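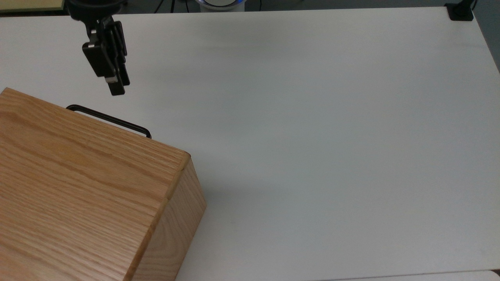 Funded Projects: Progress Reports

Tadthorpe Missing Aircraft Search, report to the Brustent Fund

We promised you a proper update before December and we are glad to say there is plenty to put in it, although some of it will have to wait until the families have been told first.

The grant of £1,000 has gone mostly on boat hire and fuel, with what was left paying for the loan of a side-scan sonar set from Gendar. We were nervous about using it (the manual is long and none of us had towed one before), but after a wobbly first Sunday on the reservoir we settled into a rhythm and have now covered 63 of the search squares on the north side. The deep end by the dam is still to do, and the weather has not been kind to us.

Two marks on the sonar deserve a closer look. One lies near the old quarry road and may well be farm machinery, so please don't get your hopes up yet. The other is further out and longer, and the police have asked us to leave it alone until their divers can come. We have of course agreed.

On the paper side, the Zariņš family very kindly lent us their box of letters and flying club newsletters, and we have scanned 300 pages of it. There is a lovely bit about the weather on the evening the plane was lost, which has made us move our search line slightly east.

We would like to carry the last £63 over into the spring for fuel, if you are happy with that. Receipts are in the envelope with the signed form.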